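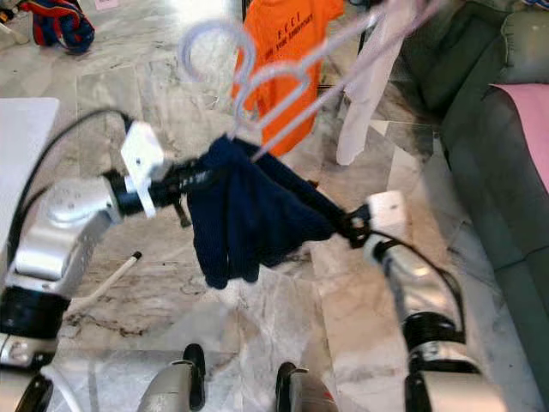

Two weeks into trying the Avholm fingers against the stock Molard ones, and I'm still not sold. The pitch was that a better fingertip fixes cloth. I have heard this about every fingertip since I started doing this. So the test is dull on purpose: get a garment onto a plastic hanger, two arms, same controller, same operator, swap only the fingers. The navy knit is the one I keep coming back to. It's fuzzy, it sags between the grippers, and one side will pull into a tight little strip while the rest bunches up in the middle. If your gripper demo uses a crisp cotton dish towel, I'd like to see it try this.

2/ Numbers first, so you can stop reading if that's all you want. 53 tries with the Avholm set. It dropped the knit less than the stock fingers did. It also let go late more often, and a late release drags the fabric right back off the hanger bar. Net difference on finished hangs: 2. I would not put that on a slide.

3/ The sales sheet says "fabric ready." I asked what fabric. The answer was a woven sample card. Flat, clamped at one end, held still. OK.

4/ Where they're better: edges. If the hem is already sitting up a bit, the Avholm tips get under it and stay there. The stock ones pinch a fold and you find out later it was the wrong fold.

5/ Where they're worse: anything with fuzz. The tips hang on to it. You open the gripper, back off, and the sleeve comes with you. I tried opening wider and backing off slower. Slower helped. Slower is also not something I want to pay for twice on every garment.

6/ Someone is going to say it's a control problem. Could be! I ran 20 of the tries over again on the Tenico controller to check. Smoother motion, nicer logs, same sticky release. So it's partly the fingers, and I'd need a lot more runs before I said how much.

7/ Cable gripe while I'm here. Both gripper cables loop out to the side of the arm, and every time I bring the arms in close I'm thinking about the loop and forgetting the shirt. The Safavi mount is supposed to route them tighter. I have one on order and low expectations.

8/ Before you ask about force sensing: yes, I had it on. On a heavy knit the reading moves around so much from the cloth swinging that I stopped trusting it as a "did I grab it" signal. I went back to looking at the camera view like a caveman.

9/ And the camera view is its own problem. Head camera only for this round. Hangers close to the lens go soft, and the hook is the part I most want to see sharp. A wrist camera might help there. It might also give me a great close view of navy fuzz.

10/ Would I buy the Avholm set again? For T-shirts, maybe. For knits, no, not at that price, and I'd want to see their own release numbers on something fluffy first. They haven't sent any. If you've run them on wool or fleece and got something different, post your counts, including the failed ones.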